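Nilisano reunion special: who is watching, and does anyone believe a word of it?

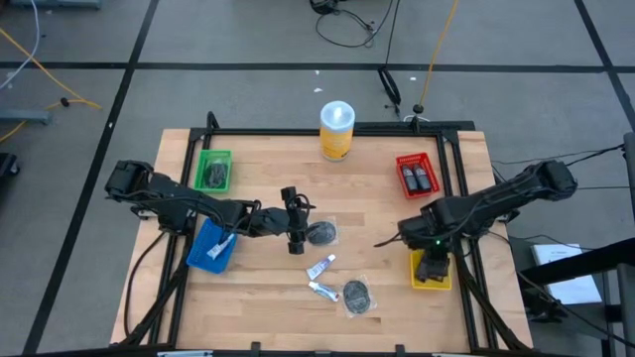

Blue basket, green basket, and a table beneath them.

Posted in: Telly and Celebs > Chat Shows

margaritis_p wrote:
So the cast are getting back together for one night on the Bakalis show in May, sixteen years after the last episode. Angeliki Giannakopoulos and Thanasis Kourkoulas on the same sofa. The same sofa! They couldn't share a lift in the final series. The trailer has her laughing at something he said and touching his arm, and my sister has rung me twice to discuss the arm.

Is anyone else excited or is it just our house?

teatimeviewer wrote:
Excited is strong. I'll have it on while I do the ironing.

Skeltier48 wrote:
The arm is acting. She's an actress. I've watched her cry over a dead horse that was plainly breathing.

margaritis_p wrote:
The horse was resting between scenes and you leave the horse out of it.

sofa_critic wrote:
My guess is they'll get 30 minutes of clips, one question about whether they were ever a couple, and then a song. Bakalis always asks the question, then talks over the answer. He did it to Melina Zervas last year when she was halfway through telling us she'd got engaged. I still don't know who to.

teatimeviewer wrote:
A dentist, I thought?

sofa_critic wrote:
The dentist was the one before.

Nostard wrote:
Going to disagree with the lot of you. Bakalis is a good interviewer. He lets people relax and then they say daft things they regret by breakfast. Kourkoulas told him he'd kept the wedding suit from series 4 and wore it to his own wedding. No newspaper got that out of him.

Skeltier48 wrote:
No newspaper wanted it.

Nostard wrote:
You wrote a very long post about that suit at the time. I can find it.

Skeltier48 wrote:
Please don't.

areti_on_the_hill wrote:
I was in the audience for one of the old Bakalis recordings and you wouldn't believe how long it goes on. Four hours for one programme. They do the entrances again if the clapping is feeble. The guests looked perfectly friendly in the breaks — chatting, showing each other their phones — and then went a bit stiff as soon as he started up. So I wouldn't read too much into an arm either way.

margaritis_p wrote:
Did you see anyone good?

areti_on_the_hill wrote:
A weatherman and half of a singing duo.

sofa_critic wrote:
Which half?

areti_on_the_hill wrote:
The tall one. He was lovely about the sandwiches.

teatimeviewer wrote:
Back to the reunion. What I want to know is why Areti Sfakianakis isn't on the guest list. She carried the last two series and she was far funnier than either of them. If you're having Nilisano without the landlady you may as well have the theme tune and go to bed.

Nostard wrote:
She said in that magazine interview that she hadn't been asked.

Skeltier48 wrote:
She said she'd been asked "in a manner of speaking". To me that means she was asked and the money was rude.

margaritis_p wrote:
Or she's the surprise guest! They'd hardly put her in the trailer. I'm putting a fiver on her coming through the door in the dressing gown.

Nostard wrote:
I'll take that fiver.

sofa_critic wrote:
If she does come on, he'll talk over her.

margaritis_p wrote:
Fine by me so long as they show the dressing gown. Has anyone got the old episodes on disc, by the way? Mine stops dead in series 2, just before the ferry.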